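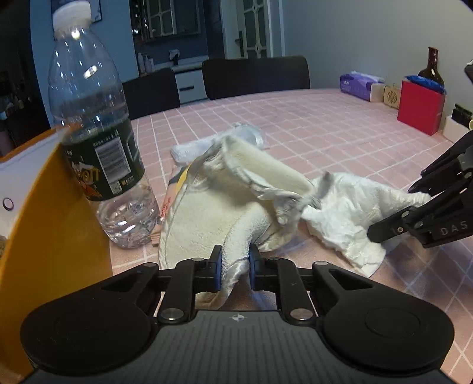
How long do you need to keep household paperwork?

Most of it can go after a year or so, and a small part of it you should keep for as long as you own the thing it relates to.

I wish I had worked that out sooner. When we moved to Meltton I brought four box files and two carrier bags of paper with me, and none of it had been looked at since the move before that. I spent most of February going through it in the evenings, an hour or so at a time, after the washing up. This post is about what I kept, what I threw away and how I do it now. I live in England and I'm employed, so if you run a business or rent out a property the rules for you will be different and you should check them.

The oldest thing I found was a gas bill for a flat I left before I was married. There was also a guarantee for a toaster, without the toaster, and the instructions for a telephone with a cord. I had kept bank statements for an account that was closed years ago. I had not kept the paper for the boiler service, which was the one thing the heating engineer asked me for.

I began by sorting by year. That was a mistake and it cost me three evenings. When you need a piece of paper you hardly ever think of it by year. You think "where is the thing about the roof". So I put it all back in a heap and started again by subject: house, car, money, health, work, and things we own. Anything that didn't fit went into a pile I called other, and by the end the other pile was nearly all rubbish.

The pile for things we own was the biggest. It had 127 receipts in it. I went through them one at a time and asked whether we still had the item. For 122 of them the answer was no, or the item had cost so little that I would never take it back. That left five. One was for the washing machine, a Kondent, which still has a year of its guarantee left. Another was for the sofa. I now keep each receipt stapled to the front page of its instruction book, and when the item goes, the book and receipt go with it.

Thermal receipts fade, by the way. Two of the ones I wanted had gone almost completely white. If a receipt is for something expensive, take a photocopy or a scan in the first week. I did this for the sofa and I'm glad of it.

The house papers were easier. I kept everything to do with buying the place, the survey, the certificates for the windows and the electrics, and the bill from Grekex for the roof. That one came to £3,699 and it has the guarantee for the work printed on the back, which I had never noticed. If we sell, the solicitor will want it. All of this went into one box file with nothing else in it.

Money took the longest. My bank lets me see 6 years of statements online, so I checked that they opened properly and then shredded the paper ones. I kept payslips for the last couple of years and every end of year tax form I could find. I kept all the pension letters too. I have had four jobs with four pensions, and one of them has changed its name twice. Until I read the letters in order I had thought it was two separate pensions.

My sister-in-law, Afaf Kassab, told me to scan the whole lot and be done with it. She has done this herself and can find anything on her phone in a few seconds. I tried it for one evening and gave up after the car papers. The scanning is quick enough but naming each file is not, and a folder full of files with numbers for names is no better than a carrier bag. I scan the things I would be sorry to lose in a fire or a flood and leave the rest on paper.

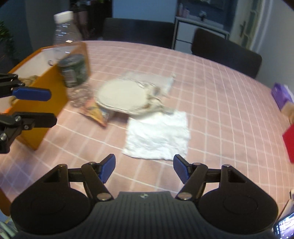

What has made more difference than the boxes is the index. It is one sheet that says what is in each box file, and it is taped inside the lid of the first one. I wrote the first version on plain paper and the columns wandered all over the place, so I copied it out again on squared paper. It now looks a bit like our pink tablecloth, with thin white lines running both ways across it, except that my lines are blue and the boxes have writing in them. There is a column for the subject, one for the file it lives in, and one for the date when it can be thrown out. I do it in pencil.

The third column is the one I would recommend to anybody. With car insurance, for example, I write the renewal month plus a year. When I get to that date I don't have to make up my mind about anything, I just take the old policy out and shred it. Before, I would pick up an old policy, wonder if I might need it, and put it back.

For new post I have a single tray by the front door. It gets emptied once a month. I open things when they come, but I don't file them then, as I know from experience that I won't keep it up. Once a month takes me twenty minutes, and most of what is in the tray goes straight into the recycling. I've also moved the water and the council tax to email, so there is less coming in.

I got rid of the rest over two weeks. Our shredder is a small one and gets hot after ten minutes, so I did a bit each night and put the strips in the compost with the vegetable peelings. They rot down well if you mix them in. In a lump they just sit there. Anything without our name, address or an account number on it went in the ordinary paper bin.

I threw out one thing I shouldn't have. It was the parking permit form from the council, which I took for an old one. They sent another within the week and it didn't cost anything.

We are down to two box files and one thin folder. The folder is for passports, birth certificates and the marriage certificate, and it sits on the shelf nearest the door. The empty files have gone to the charity shop on Messina Road, along with the hole punch, which turned up at the bottom of the second carrier bag after I'd bought a new one.

I still have to do the loft. There are school reports up there, and a suitcase of photographs that belonged to my mother, and I'm leaving those until the weather is warmer.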